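How do I wash an old plush toy without ruining it? (and a question about the towel)

Posted in Laundry and Fabrics

Vilgot Wallin
Hello all, first post here so please be gentle with me. I have a soft toy that has been loved very hard indeed and I'd like to get it clean before my niece comes to stay in May. The body is bright orange and fuzzy, with a white face, a lime-green cuff and a long peachy bit that feels like velvet. The label was snipped off years ago, so I've no idea what the stuffing is or whether it can go in the machine. My mother always rolled woollens in a towel to get the water out and I was planning to do the same, but the towel I have for the job is orange too, and fairly new. Will it leave colour or fluff on the white face? I've cleared the table and laid the towel out flat, and then rather lost my nerve, so I thought I'd ask before going any further.
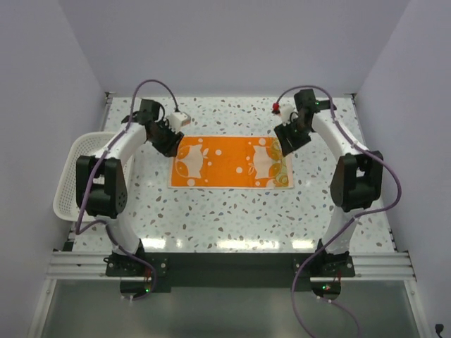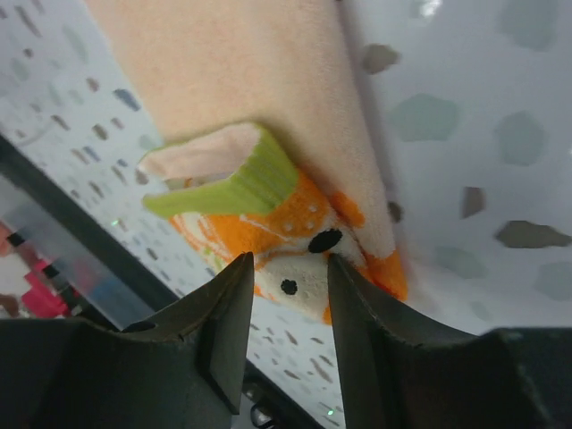 I'm mostly worried about the stitched lines on the orange part, which are quite thin, and about the velvety fabric going flat and shiny. I have a bottle of Brastel wool wash in the cupboard, and some ordinary powder. Any advice gratefully received!

Moreira75
Welcome, Vilgot! I'd do it by hand, and I'd take my time over it. Fill a basin with cool water, put in a very small squirt of the wool wash (leave the powder alone, it's a devil to rinse out of stuffing) and press the toy gently under with flat hands. No rubbing on the velvety part – that's how you get the shiny patches. Go over the white face with a soft toothbrush, working away from the orange, then rinse until the water runs clear.

As for the towel, test it first. Wet one corner, press it hard on a white hanky for a minute and have a look. If there's any colour at all, use an old white towel instead. New towels shed terribly as well, so give it 2 washes on its own before it goes near anything pale. Press the water out, don't wring, and dry the toy somewhere airy, turning it whenever you pass. The middle takes far longer than you'd think. Once it's dry, a baby's hairbrush will bring the fuzz back up beautifully.

pondia_814
mine went in a pillowcase on 30 and came out fine. no idea what it was stuffed with either

Iritz
I agree with Moreira about hand washing, but do test the green cuff as well as the towel! A damp cotton bud on the inside, where it won't show, will tell you if the dye is likely to move. If it does, stick to wiping the toy over with a barely damp cloth and let it dry between goes.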